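Hanging Tools on Pegboard Hooks with a Shared-Shop Arm
Part 4: Approach, insertion and release

The first three parts covered mounting the arm, wiring the emergency stop and calibrating the wrist camera. From here on the arm is assumed to reach every point on the board with the wrist level, and the gripper is assumed to close to a commanded width. If either is not the case, go back to Part 2 before continuing.

The task is narrow. An item is taken from the shopping basket, carried to a free hook, hung by its hole or tab, and released. Picking from the basket is covered in Part 5, so for now place the item in the gripper by hand with the arm paused.

Step 1. Choose the grip point

Grip the item at the end away from its hanging hole. On a long item this puts a lot of weight ahead of the fingers, and the nose will sag when the wrist turns. Set the closing force on the Odetum driver to 100 and raise it in small steps until the sag stops. Soft tubes need less than rigid cartridges.

Check the view from the wrist camera after closing. The hanging end has to stay visible all the way to the board. 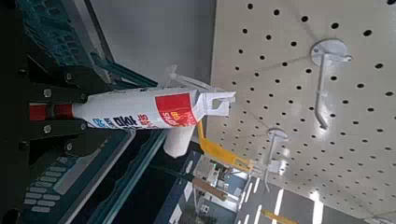 Record the offset from the fingertips to the center of the hole. Measure it with calipers the first time and enter it in the item table under hole_offset. An error of a few millimeters is enough to push the hook tip into the card, and the arm will keep pressing until the force limit trips.

Step 2. Teach the hooks

Each hook gets one pose, taken at its tip, with the tool axis lined up with the rod. Jog the empty gripper to the tip, step back along the rod and save both positions. The Tullier planner stores them as hook_tip and hook_clear.

Do not compute hook poses from the hole grid. Pegboard bows between its fixings, and the hooks have play where they enter the board. If a hook is pulled out and put back, teach it again.

Step 3. Approach

Send the arm to hook_clear at normal speed, then reduce to 4 percent for the rest of the move. Keep the item in its hanging orientation before it passes the neighboring hooks. Turning it close to the board will catch whatever is already hanging there.

The basket stays on the table below the board during this move. Add it to the collision model as a plain box, tall enough to include the raised handle. The first version of our model left the handle out, and the elbow hit it on a Tuesday evening test. 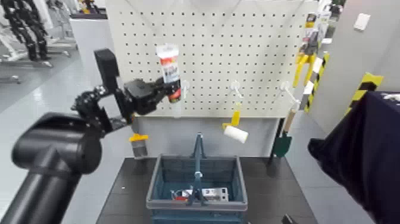 Set the order of the moves as follows:

1. Raise to the height of the hook, plus half the diameter of the hole.
2. Center left to right on the rod.
3. Move toward the board along the rod axis.
4. Stop when the hanging hole is past the upturned tip.
5. Lower until the measured load drops.

Moves 3 and 5 are the ones that fail. If contact is felt during move 3, back out to hook_clear, shift sideways by one search step and try again. Four attempts is a reasonable limit. After that, stop and call for a person.

Step 4. Release

Open the fingers slowly and only as far as the item requires. A full opening can knock the next item off its hook. Wait 500 milliseconds before retreating so the item can settle, then back away along the rod axis.

The Lynch mount on our arm flexes slightly under load, and the fingers rise when the weight comes off. Lower the gripper by the same amount during the opening move. The value goes in release_drop.

Step 5. Verify

Take a wrist camera image from hook_clear and compare it with one saved before the approach. The Korkau script returns the fraction of pixels changed inside the hook region. Set the threshold from your own images, under your own lights. Glare on the board moves with the camera, so both images must be taken from exactly the same pose. 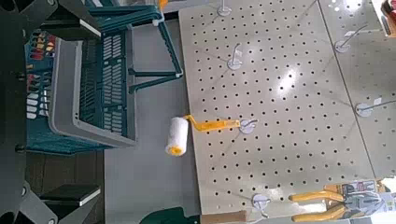

Can the same poses be used if the board is moved to another table?

Only if the board is located again first. Touch off three corners of the board, update the board frame, and the hook poses will follow it. Test one hook at each end at low speed before running the full sequence.

Error 929 during the corner routine means the three points are too close to a straight line. Repeat it with corners spaced farther apart.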